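Review: the Jarkwood two-arm bench, seen at the Curnov open day
By Efua Tsikata

I've wanted to get near a Jarkwood bench since July, so when Curnov opened its doors I was there early (and stayed way too long!). It's a butcher-block top in a black frame with an arm on either side, and the job was sorting little black dishes.

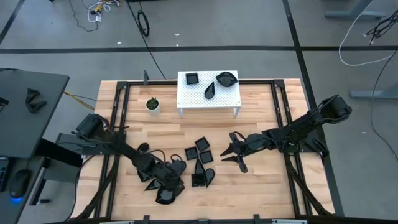

Photo: Senad Todorova

The grippers are my favorite part – two plain fingers, chunky up close, and easy to swap, according to Ilir Delić, who ran the demo. I'm less sold on black pieces, black arms and black frame all together. My eyes got tired!
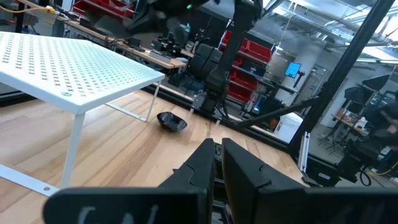 Issue 15, page 50

The little white stand with the holes is great, and I'd happily buy one by itself. Cables loop over the arm joints, and I'd want covers on those for a home shop. Setup takes 2 people, says Ilir, and I believe him. 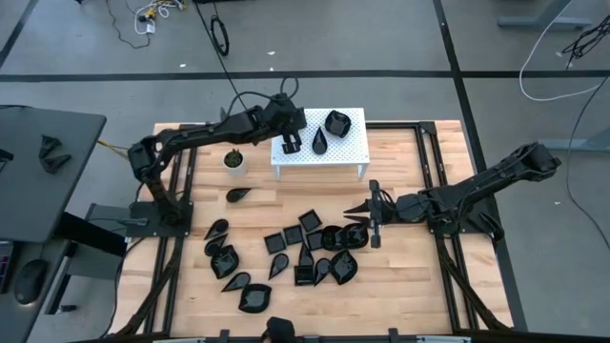
Would I buy the whole thing? Not at that price, but I'd rent one for a month in a heartbeat.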